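Magazine > Features > Makers and Growers

The flower field behind the bus depot

Joanne Stockdale cuts her stems before seven, while the buses are still warming up on the other side of the fence. By the time the first one pulls out of Estside depot she has filled the buckets in the back of the van and is thinking about breakfast.

Her plot is on the edge of Tonddale, on a strip of ground that was allotments until the water was cut off. She took it on after leaving a job in a building society. The soil was heavy and full of glass. She spent the first winter picking it over by hand and the second laying pipe.

"I didn't know much," she says. "I knew I liked sweet peas and I knew what a supermarket bunch cost. That was the business plan."

She now grows 117 varieties, most of them annuals raised from seed in two polytunnels. Cornflowers, scabious and ammi make up the bulk of the summer bunches. Dahlias take over from August and go on until the frost. She does not buy in from abroad, which means there are months when she has very little to sell. In December she makes wreaths from whatever the hedges will give her — ivy, old man's beard, larch twigs with the cones on.

Weddings pay for most of it. Couples can order buckets of loose stems and do the arranging themselves, or she will do the lot. A basic pair of buckets is £100. She asks people to choose colours and leave the varieties to her. A bride who has set her heart on peonies in September is told politely that there won't be any.

Last year she kept a proper record for the first time and found she had sold 487 bunches from the stall at the gate, where payment goes into a tin. The tin was short by very little. Friday is the best day, and anything left by evening goes to the care home on Aron Lane.

The stall is getting a new counter this season. The old one was a door on trestles and it sagged in the middle once the buckets were full. She wants a surface that can be wiped down, with room at one end for wrapping paper and string.
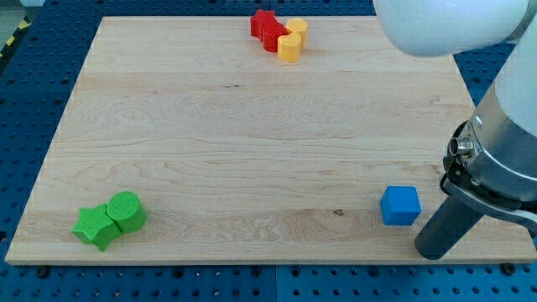 Pale maple, with fine wavy grain.

There are plans for a third tunnel as well, though the ground at the far end lies wet until April and would need draining. She has had a price for the work and is still looking at it. In the meantime she has put the wettest corner down to willow, which she cuts for wreath bases.

She runs a few classes in the smaller tunnel. People come with secateurs and leave with a hand-tied bunch, and she teaches them to strip the lower leaves, turn the stems in one direction and tie off tightly. Most find the turning hard. Her own advice for keeping flowers at home is brief: clean vase, fresh water every other day, away from the fruit bowl.

Orders for next summer's weddings are already coming in, and the sweet peas are due to be sown this week.

Filed under: Flowers, Small Business, Tonddale

Contact us | Copyright, all rights reserved | Back to top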